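I have been trying to learn Portuguese for 27 months, and I can now order a coffee, apologize for the coffee, and say that my uncle is a dentist. I don't have an uncle.

The app I use tells me I know 2,387 words. I would like to meet them. When Lucimara Arruda (who grew up speaking the language and has the patience of a parked car) asked me over dinner what I'd done in July, I had access to four of those words, and one of them was "turtle."

So I signed up for the evening class at Dratbridge library. Fifty-five bucks for the term, bring your own pencil. Our teacher is Elaine Nogueira, who does not believe in English after 7 p.m. You get a nod at the door and then you're on your own.
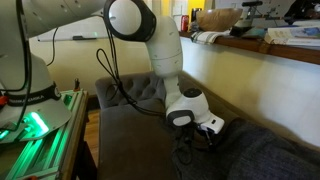
Green light, white arms, wood floor.

The first evening was introductions. I said I was a tall table. Montserrat Quintana, who already has Spanish and Catalan and really shouldn't be allowed in, laughed so hard she had to go get water. Ifor Jarman then said, very slowly, that he was also a table, and I have considered him a friend ever since.

What the app never prepared me for is speed. The app lady speaks as if she's reading to a horse. Elaine speaks like someone with a bus to catch, and half the vowels get left at the stop. I've started listening to a radio call-in show while I do the dishes, and so far I've worked out that people are upset about parking. Or possibly bread.

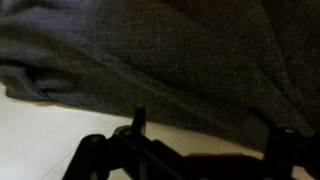
Dark gray fabric, heavy folds.

Homework this week is to write a letter of complaint to a hotel. I've never enjoyed anything more. My shower is cold, my window is sad, there is a turtle in the hallway and I would like to speak to the owner. It ran to over 200 words – Elaine asked for 60 – and I used the subjunctive twice, once on purpose.

Next week is the past tense, so I may finally be able to tell Lucimara about July.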